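Solveig Lundgren is building a robot in her garage in Ballarat, and for now most of the work happens on a screen. The project is called Zomby. She began it as a single arm for sorting her late father's tools, and it grew a second one over the summer.

"I wanted to cut metal straight away," she says. "A mate at the Vanags workshop told me to get it moving in simulation first. I sulked for a week and then I did it."

The practice room lives on an old desktop computer beside the drill press. She runs the same reach over and over, changes one setting and runs it again. By the time we spoke she had logged 942 attempts in a school exercise book, in pencil.
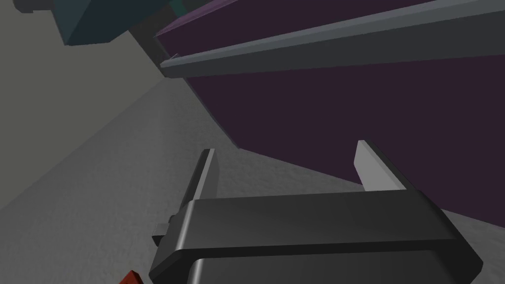
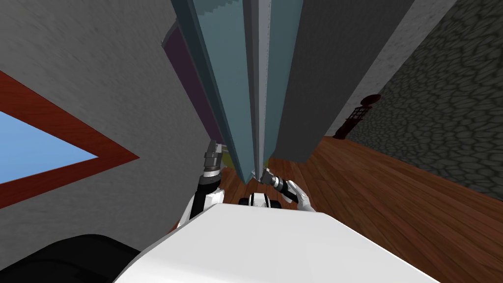
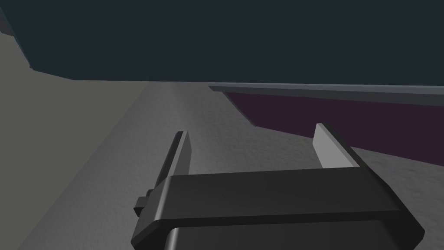

Simulated views from the Zomby project, grippers open in the first and last. 29/05/2020

Most of her trouble has been with the approach angle. "You get the fingers lined up, you think it's right, and the wrist is seven degrees out. On the screen that costs me nothing. In the garage it's a new set of fingers."

She has spent $185 on the real gripper so far, mainly on a second-hand motor and some aluminium offcuts. The housing is on its third version. The first two cracked at the screw holes.

Her neighbours have asked what it will do when it's finished. Sorting is still the plan, she says, starting with sockets and spanners. Colour labels on the trays should help it tell one from another, but she hasn't written that part yet.

"The next job is cable routing. I've been putting it off since May. Everything rubs on something."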